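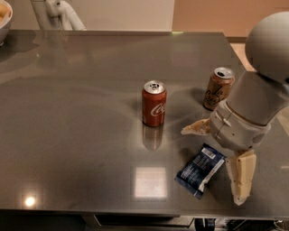
Surely a batting average over 40 at-bats tells you whether someone can hit, came the objection last time, and if it doesn't, why does every scoreboard in the country put it up there in lights? Fair question, and I gave it a pretty feeble answer because we were running out of time. So I'm having another go at it in these notes.

Session 3: Small samples and hot starts

Start with the sum itself. Batting average is hits divided by at-bats, and we write it to three decimal places, which makes it look terribly precise. Over 40 at-bats, one extra hit moves it by .025. One! A bloop that drops in front of the right fielder turns a .275 hitter into a .300 hitter, and suddenly he's on the front of the programme.

Two hits and you've gone from .250 to .300. I'd like you to do this one on paper before you read on (yes, I know you can see it in your head, do it anyway).

Now compare that with the Hinell lead-off man on your data sheet, who came to the plate 769 times over the two seasons we're using and reached base 191 times. That's an on-base percentage of .248, and I'm afraid it's a rotten one for a lead-off man. Give him one more walk and it goes up by barely more than a point. You'd have to hand him a whole armful of walks before he looked respectable.

Please don't mix up the two bottom lines. At-bats leave out walks, hit-by-pitches and sacrifices. Plate appearances count the lot. Half the wrong answers on the last worksheet came from using one where the other belonged, and mine on the board was one of them, sorry.
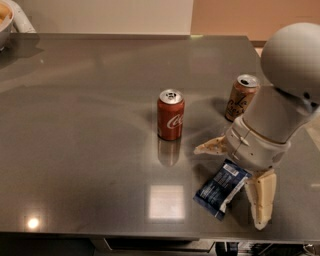 What the hot start is worth

I do think a hot start tells you something. If a Plurier rookie opens at .400, I think better of him than I did in spring, but only a bit better. What I'd do is begin with what hitters like him usually manage, then nudge my guess towards his own record as the at-bats pile up. Early on the nudge is tiny. By the end of a full season it's doing most of the work.

How quickly you trust the number depends on which number it is. Strikeout rate settles down fairly soon, and batting average takes ages, as so much of it rests on where the ball lands and who's standing there.

For next time

Use the Muriithi League file, all 1222 plate appearances of it. Split each hitter's record into odd and even games, work out on-base percentage for both halves, and plot one against the other. Label your axes!

Anyone who finishes early can try the same with home games at Wikus only. The outfield's enormous there and I haven't decided what I think about it. We'll pick up park effects in November.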